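4.2 Comparing fingertips on folded garments

The second comparison takes the two arms out of the pick-and-place tests of Section 4.1 and gives them something much harder to hold – cloth. 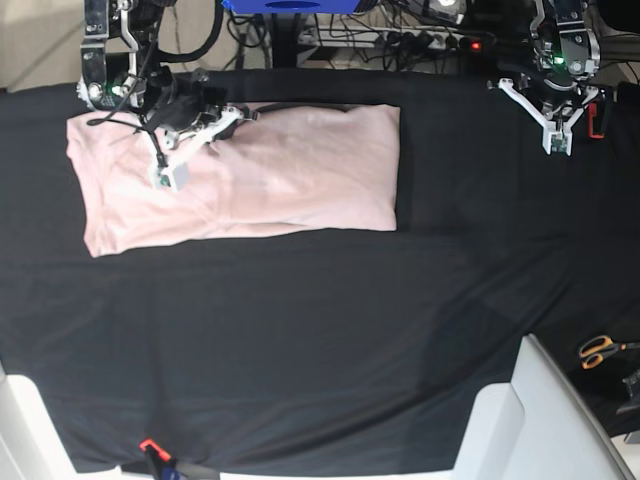
Figure 3. Garment setup with both arms over the black cloth. The right arm's white 3D-printed gripper is at the folded pink garment; the left gripper is open and clear of the table.

We ran 100 trials with each of two fingertip designs, the flat Gillgate tip and the slightly curved Rorum tip. Both were mounted on the same linkage and driven by the same controller, so the only change between runs was the tip itself. Each trial asked the arm to pinch the top layer of a folded garment, lift it and hold it for a few seconds.

The difference surprised us, and it is a lovely result for such a small part! The flat tip picked up more than one layer in 40 trials. The curved tip did so in only 17. Most of the remaining errors came at the thick end of the fold, where the layers bulge and the tip meets the fabric at a shallow angle.

Closing speed mattered far less than we had expected from Omerović's tests on towels. Slowing the fingers helped the flat tip a little and made no clear difference to the curved one. Wear is still an open question – the Lendberg bench test stopped at around 2000 closings, and we would love to see how the curved edge holds up beyond that.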